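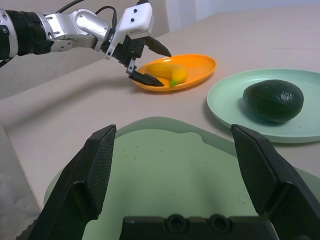 Photo: Drimel / Givthorpe workroom

Drimel: Call for participants
Table setting and food sorting study, Givthorpe
Contact: Rasa Dambrauskienė, study lead
Sessions run in August

Summary

Drimel is looking for adults to take part in a study of how people sort and set out food items on shared tableware. Participants work at a table with plates, trays and play food, following short written instructions. Each session lasts 2 hours including breaks. No training or experience in catering, childcare or design is required.

The study supports the revision of the Rozīte tableware set, which is used in nurseries, day centres and rehabilitation kitchens. The current set was put together from separate product lines and the plate shapes and colours were never tested as a group. The results will decide which shapes are kept and which pairs of colours are sold together.

What the work consists of

Participants are seated at a pale beige table. The tableware includes an elongated, shallow orange dish with an oval outline, a round mint-green plate with a raised rim and a flat centre, and a large translucent pale-green plate. Play food is supplied, including a banana and an avocado.

A session is made up of 11 tasks. The tasks fall into the following groups.

Placing. One item is to be put on one named plate. The instruction gives the plate by colour, by shape or by both. The participant places the item and says "done".

Moving. An item already on a plate is to be moved to another plate, or turned so that it lies along the length of the dish. Long items on the oval dish are of particular interest. In the pilot at Bevby, people disagreed on whether a banana lying diagonally counted as lying along it.

Sorting. A mixed set of items is to be divided between plates according to a rule given at the start. The rule changes partway through the task. Participants may ask for it to be read out again at any time.

Free setting. The participant lays out a table for a described meal, using as much or as little of the tableware as they wish. There is no correct answer. This task is recorded as a drawing on a grid sheet, completed by the session assistant.

Clearing. All items are returned to the storage trays. Plates are stacked by shape, with the translucent plate kept out of the stack and put in its own sleeve.

Participants then fill in a two-page form on how easy each plate was to recognise, reach and pick up. The form can be read aloud and completed by the assistant on request.

Points under study

1. Confusion between the two greens. The mint-green and translucent pale-green plates are both described as "the green plate" by most users. The study will record which one is chosen when no further detail is given.

2. Contrast between food and plate. A dark green avocado on a mint-green plate and a yellow banana on an orange dish are both same-family pairings. Response times for these will be compared with those for the crossed pairings.

3. Position on the plate. The round plate leaves a wide margin when it holds a single small item. We want to know whether people place items in the centre or to one side, and whether this depends on the hand used.

4. Surface pattern. The translucent plate has an uneven, water-like pattern with small dark specks. Some nursery staff have reported that the specks are taken for crumbs. Participants will be asked what they make of the surface before any other question about that plate is put to them.

Who can take part

We are looking for 200 participants in total. Applicants must:

- be aged 18 or over
- be able to sit at a table for up to 40 minutes at a time
- be able to follow short written or spoken instructions in English
- be able to lift a light plate with one hand, either hand

Left-handed applicants are under-represented so far and are encouraged to apply. Colour-blind applicants are also wanted. Please state the type if known; no proof is needed. Glasses and contact lenses may be worn.

People who have worked on the design, sale or packing of the Rozīte set cannot take part. The same applies to anyone who attended the Bevby pilot.

Payment and expenses

Payment is made by bank transfer after the session. The current rate is given in the information sheet sent to each applicant. Participants who stop early are paid for the full session. Local bus and train fares to Givthorpe are refunded on production of a ticket. Mileage is not refunded. Tea, coffee and water are available in the corridor outside the workroom; food and drink may not be brought to the table.

Place and access

Sessions are held in the ground floor workroom at Givthorpe. The entrance is level and the door is wide enough for a powered wheelchair. Table height can be changed between participants but not during a session. Please give the height you need when you apply. An accessible toilet is on the same corridor.

Morning sessions start at 9.30 am and afternoon sessions at 1.45 pm. Please arrive ten minutes early to read and sign the consent form. Late arrivals cannot be admitted once the plates have been laid out and checked against the layout sheet.

Data

Task times, placements and form answers are stored under a participant number. Names and bank details are kept in a separate file and deleted once payment has cleared. The pilot produced 2,489 placement records, held in the same way. Participants may withdraw their records up to the end of the month in which they attended.

How to apply

Write to Rasa Dambrauskienė at the Drimel office, Givthorpe, marking the letter or message "Tableware study". Include:

- your name and a telephone number
- the hand you normally use for eating
- morning or afternoon preference
- any access needs, including table height
- colour vision, if you know it differs from typical

An information sheet and a choice of session times will be sent in reply. Places are given in order of receipt within each handedness group. Applicants placed on the reserve list may be called at one day's notice and are free to decline.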